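Category: Student Projects / Robotics and Automation

Safe Practice for Hand-Held Gripper Recording
Project report, Pidier group

Our project wrote a short set of rules for recording household tasks with a hand-held gripper. We used the Vakirov handbook as a starting point and tested our draft over 11 sessions at the Braltelia house.

The first draft covered only the tool. After 3 sessions we added rules for the room – cables, bare arms and bright windows all needed their own line. A cable near the forearm must be checked before each take. Strong daylight through glass is written in the log, with the side it comes from. 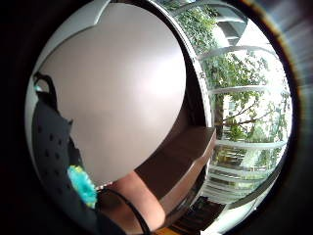
Results

We kept 32 rules in the draft and cut the ones that repeated each other. The sessions gave 2240 clips. Most rule breaks were missing log entries. Cable checks were skipped more often late in a session, so the final version puts them on the start card for every take.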